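Folding Season at the Arkholm House
Reading time: 2 min
14 shares | 2 comments

In May we wrote to you about the kitchen shelves, and many readers answered that the bigger problem is in the bedroom. I agree with them. In my room in Broltholm the clean clothes used to live on the chair for a week, and then I washed them again by mistake.

Now I do the folding on the same day as the washing. I begin with the small and soft things, as they are the ones that slide away and get lost under the others. Dark T-shirts and thin black pieces I do last, when the light is still good, so that I can find which side is the front. The knitted things I never hang. They become long at the shoulders, and after this no washing will help them. 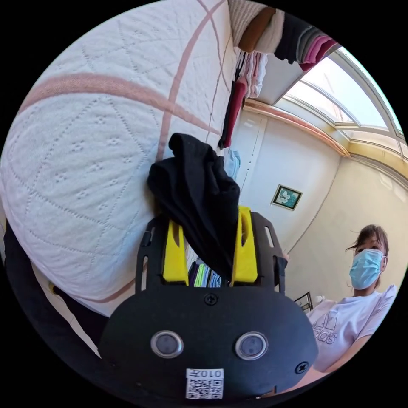

Crumpled black cloth, with the finished piles on the shelf behind the quilted cover.

The piles must be low. When a pile is too high, you pull one shirt from the bottom and the whole tower comes with it. I prefer to make more piles and to put them side by side, with the fold looking to the front, so the colors can be read like the backs of books. Stripes and gray things are easy to find in this way, and also the brown sweater that everybody in the family wants in October.

A word about quilted covers, because two readers have asked. Please shake them outside and do not iron them, the stitching becomes flat and it does not come up again. If the cover has a pattern of small diamonds, dust likes to sit in the lines. A soft brush is enough. I use the one from Pumeck which was sold for shoes, and it works very well.

The linen exchange at the Kordestani hall is open again until the end of the month. You can bring up to 25 pieces, washed and folded. Pillows are not accepted this year, also not new ones. Bags are at the door.

Next time I will write about socks.

21 Aug 2018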